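ACTA DE LA REUNIÓN DEL CLUB DE ROBÓTICA PATRÍCIO
20 de julio de 2020
Lugar: taller de la planta baja, con parte del grupo conectado por videollamada

Se abre la sesión con unos minutos de retraso por culpa del sonido de la videollamada, y la coordinación aprovecha para dar la bienvenida a todo el mundo y agradecer, muy de corazón, el esfuerzo de quienes han seguido viniendo al taller por turnos y el de quienes han programado desde casa con conexiones no siempre amables.

1. Lectura del acta anterior
Se lee el acta de junio y se aprueba con una sola corrección: el préstamo de la cinta transportadora lo hace Feltodik, y no Praseck, como se había escrito. Praseck es quien nos cede la báscula.

2. Proyecto de pesaje de paquetes
El equipo de manipulación expone cómo va la estación con la que queremos presentarnos al torneo Wondport. La tarea, para quienes se han incorporado hace poco, consiste en que el robot coja un envío, lo pese y lo pase a la cinta, todo ello con las dos manos y sin que intervenga ninguna persona. Se comenta con bastante entusiasmo (y alguna que otra interrupción, bienvenida) que las bolsas blandas están dando mucho más trabajo que las cajas con las que empezamos el curso, porque cambian de forma cada vez que se agarran y los dedos tienen que adaptarse. 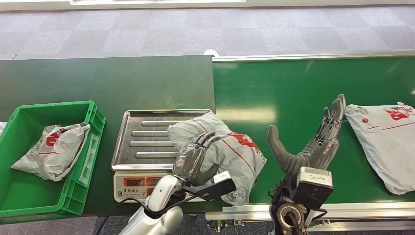
Estación de pesaje: la mano izquierda del robot sobre una bolsa en la báscula; a la derecha, la otra mano abierta sobre la cinta.

Se abre un debate largo sobre el momento de leer el peso. Una parte del grupo propone que la mano se retire por completo antes de tomar la lectura, aunque se pierda algo de tiempo; otra prefiere aflojar los dedos y esperar a que la cifra se estabilice. Después de darle muchas vueltas se acuerda probar primero la retirada completa, con 30 repeticiones seguidas, y anotar en la hoja común cada bolsa que se resbale de la bandeja o quede colgando.

También se habla de los cables de las muñecas. Se pide, por favor, que quien cierre el turno los revise con calma y deje apuntado cualquier roce, por pequeño que parezca.

3. Programación
El equipo de software informa de que ya hay 1.886 secuencias de movimiento guardadas y etiquetadas. El objetivo fijado para la inscripción sigue siendo llegar a unas 4.000, y se reconoce que queda un buen trecho. Se acuerda dar prioridad a las bolsas arrugadas y dejar los sobres rígidos para más adelante. Las personas que trabajan desde casa se ofrecen a encargarse del etiquetado, ofrecimiento que se agradece con un aplauso.

4. Turnos de verano
Se mantiene el máximo de 9 personas en el taller, con mascarilla y con las ventanas abiertas. El calendario se colgará en el tablón y en la carpeta compartida. Quien necesite cambiar un turno debe avisar la víspera y, a ser posible, traer ya hablada la sustitución.

5. Ruegos y preguntas
Se pregunta si las familias podrán ver una demostración. A la coordinación le parece una idea preciosa y propone retransmitirla en directo cuando terminen las pruebas de la báscula. Se pide asimismo que se devuelvan las llaves Allen pequeñas, que faltan del cajón desde junio.

Acuerdos
Probar la retirada completa de la mano antes de leer el peso.
Grabar primero secuencias con bolsas arrugadas.
Enviar a Feltodik y a Praseck una carta de agradecimiento.
Preparar una propuesta de retransmisión para las familias.

Sin más asuntos que tratar, se levanta la sesión. La fecha de la próxima reunión se comunicará por correo.

La secretaría del club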